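Hanging or Folding? Sorting Clothes at a Secondhand Shop
Project report, Drirkmont Community College
Submitted 14 October 2024

Background

The Sutora thrift shop on Plendden Street takes in bags of donated clothes and puts out what can be sold. The back room is small, and the work table gets full fast. For our project we looked at how clothes move from the bag to the sales floor, and whether the shop should hang more items or fold more of them. Folded clothes take less space, but customers pull the piles apart and staff have to fold them again.

Method

We worked in the back room for 6 shifts and logged 1,804 items. Each item was written down on a sheet by type, then marked as hung, folded or rejected. Coats and dresses were always hung under the shop's own rules, so we left those alone. For everything else the person sorting decided, and we noted the choice.

We did not record prices. The shop asked us not to, and we did not need them for the question.

Results

Of the 1,804 items, 1,074 were folded and 81 were rejected. The remaining 649 were hung. Rejected items mostly had stains or broken zippers. A few were fine but out of season - those went into storage for November and were logged again as rejected, which we should have handled with a separate column.

T-shirts and pants were folded almost every time. Light summer clothes were the problem. Two people on the same shift would often treat the same kind of top differently, and the sheets show no clear rule.
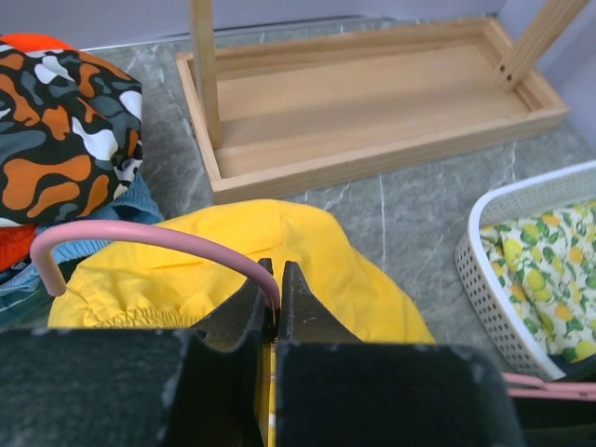

Light clothes with elastic in them took the longest to deal with. The gathered part pulls the cloth in, so the piece does not lie flat and the fold comes out uneven. A bright yellow garment with a gathered, elasticated band has small puckers along the band and soft creases in the cloth, and a pink hanger suits it better than a place in the pile next to a thick folded camouflage print. We suggest that the shop hang anything with a gathered band.

Limits

All our shifts were in the morning, when fewer bags come in. We also used the Polishchuk sorting sheet from class, and it has no line for children's sizes, so those were mixed in with the rest.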